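Nested cups sticking together: how do you store yours?

Forum: Kitchen and Storage
Thread started in October

kavum_kate
I look after the cups for a lunch club and I'm fed up with them jamming. They go into stacks after washing up and by the next session half of them won't come apart without a fight. We have pale green ones, plus a tan brown one that turned up from somewhere. Is it better to stand them out singly or keep stacking?

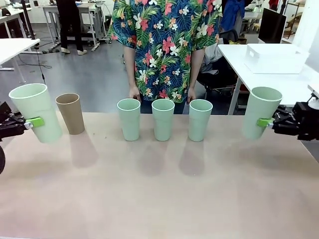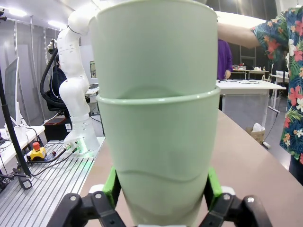 The cupboard is 183 cm tall but most of that is taken up by plates, so I only get one shelf for cups. If I stand everything out singly I lose the space for jugs. Has anyone found a way of stacking that doesn't end in a wrestling match?

Leopold Gisler
Are you drying them first? Plastic cups put away damp will grip each other as the water has nowhere to go. Leave them upside down on a rack overnight and stack them in the morning. I did the cups at a walking club for years and that cured most of it.

ulis77
Drying helps but I don't think it's the main thing. It's the taper. Some cups have a ridge inside that stops the next one dropping too far, and some don't. If yours slide right down then they will jam, dry or not.

Leopold Gisler
Ours had no ridge and they were fine once they were dry.

ulis77
How high were you stacking them? Four or five is fine. We had a box of 2000 for the summer fair and the ones at the bottom of each stack had to be twisted off.

kavum_kate
I stack them as high as the shelf allows, so that may be part of it. I do dry them, but with a tea towel and in a hurry.

sanska_b
Keep different sizes apart as well. One odd cup in the middle of a stack will wedge and then you have two problems. I'd put the brown one somewhere else and use it for teaspoons.

mnguni_m
A strip of kitchen paper between each cup works. Leave a bit hanging over the rim so you can pull it.

ulis77
That's a lot of kitchen paper for a lunch club. We have 147 cups on the shelf here and I wouldn't do it.

mnguni_m
You use the same strips again. Mine have lasted since spring.

Leopold Gisler
For ones that are already stuck, cold water in the inner cup and stand the outer one in warm water. Not boiling. Give it a minute and then turn, don't pull.

kavum_kate
Thanks all. I'll try short stacks and proper drying first, and the brown one can go in with the teaspoons. Will try the warm water on the stuck ones tonight after tea.

sanska_b
Let us know which works. I've got a stack of beakers in the garage in the same state.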